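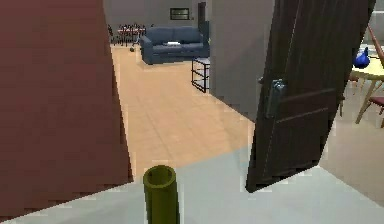 Les robots vont-ils remplacer les équipes d'entretien de Hivberg ?

Personne ne perd son poste cette année, mais les tournées du matin changent et les fiches de fonction aussi.

La direction l'a confirmé en réunion, entre le point sur les badges et celui sur la machine à café (le second a duré plus longtemps). À partir de décembre, deux robots Suvgate feront la première tournée des appartements meublés de la résidence, de 5 h à 8 h, quand les logements sont libres entre deux locataires. Ils passent les sols et signalent ce qui traîne. Le reste – les lits, les vitres, les cheveux dans la bonde – demeure une affaire d'humains, et l'on devine que les robots n'ont pas beaucoup insisté.

Avant de rouler chez nous, les machines s'entraînent dans des logements simulés. Hok-lam Tsang, côté technique, leur a déjà fait parcourir 166 intérieurs virtuels, avec canapés, tables, portes ouvertes et objets posés là où l'on aimerait passer. Les portes restent le sujet délicat. Un robot qui hésite devant un battant entrouvert peut hésiter longtemps, avec une constance que l'on ne tolérerait d'aucun stagiaire.

Pour les équipes, le changement le plus concret est l'horaire. La prise de service passe de 5 h 30 à 7 h, ce qui a été accueilli par un silence ému. Lejla Dervishi, chef d'équipe au bâtiment B, fait tout de même remarquer que la prime du petit matin disparaît avec le petit matin. La compensation proposée est de 60 euros par mois. Les discussions continuent, et elle a apporté sa calculatrice.

Deuxième nouveauté, la supervision. Chaque matin, un agent lira sur tablette les signalements de la nuit et décidera quoi en faire. La formation dure 20 heures et couvre l'arrêt d'urgence, le changement des brosses et l'art de traduire « obstacle non classé » en français. Callum Ritchie a suivi la session pilote. Son bilan tient en une phrase : « Avant, je cherchais les chaussettes sous les canapés ; maintenant, je reçois une notification, puis je vais chercher la chaussette. »

Reste la question du nom de ces nouveaux collègues. Le fournisseur propose « Unité 1 » et « Unité 2 ». Une boîte à suggestions est ouverte à l'accueil, les prénoms de cadres en exercice n'étant pas recevables.

Les inscriptions à la prochaine formation se font auprès de Chia-hao Wu, au bureau du planning, avant midi de préférence.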